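Open Day at the Jarkov Waterworks

We got to Jarkov in April, a little after nine, and joined the first tour at the main gate.
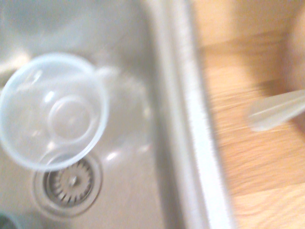
The plant has supplied the town and the villages uphill for 70 years. Kazimír Hudec took our group through the filter hall first. It holds 4 sand beds, and 3 were running. The last one was down for new sand – a slow job, he told us, done mostly with shovels.

After that came the pump room, which was loud enough that we read the signs and saved our questions. The climb to the upper reservoir is 352 steps. Half the group stayed below and had coffee.

At the top you can see the old intake and the Angate road. Tours end at the lab, where they test samples every morning. Parking is by the lower fence, and the bus stops across the street.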